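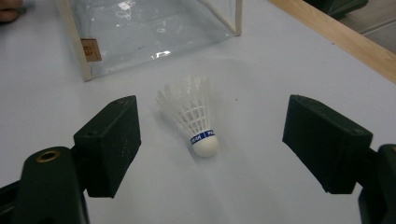
Friday, late evening

My legs are so heavy that I came up the stairs holding the rail like an old person. We played for almost two hours in the hall at Oltow, and I lost the first game badly, won the second, and then lost the third when I should have won it. I was ahead and I began to think about the end of the game, and after that I could not put one clear over the net without sending it wide.

I want to write down what I learned before I forget it. My backhand is still weak, this I know already. But tonight I noticed that my feet are the bigger problem. I go to the net quite fast and then I stay there, as if I were waiting for a bus. The other side sees it and lifts to the back corner, and I run backwards with my arm in the wrong place. Next week I will try to return to the middle after every shot, even when I think the point is finished.

The hall was cold again. They have raised the price to 85 for the month of May, and still one row of lights is not working, the one over the far court. When the shuttle goes high there I lose it completely. A woman from the evening group told me that she has written to the office twice. I said I would write also, and I will do it tomorrow if my English is awake.

After the games we sat on the bench and talked about Betix, the club from the other side of the river, which has invited us for a friendly match. Most of us want to go. I said yes too quickly, as I always do, and on the tram I started to worry. They play with feather shuttles and we practise with plastic ones, and the flight is different. The feather slows down much more at the end. I will have to hit harder from the back, and my shoulder does not like that idea.

The shoulder, then. It hurts a little when I lift the kettle, but not when I sleep, so I think it is only tired. I did the exercises with the rubber band against the kitchen door – 2 rounds, slowly – and put the warm cloth on it while the soup was heating.

At home there was a letter from the landlord about the water. I have put it under the fruit bowl and will read it properly on another day. I ate the soup and the rest of the bread, and then two spoons of honey, which I had promised myself not to do.

It is strange how happy I am for someone who lost. When I first came to this city I spent my evenings looking at the street from this same chair. Now people in the hall shout at me when I forget the score.

I must wash the blue shirt and buy new grip tape, the old one is slippery at the bottom. Also stamps.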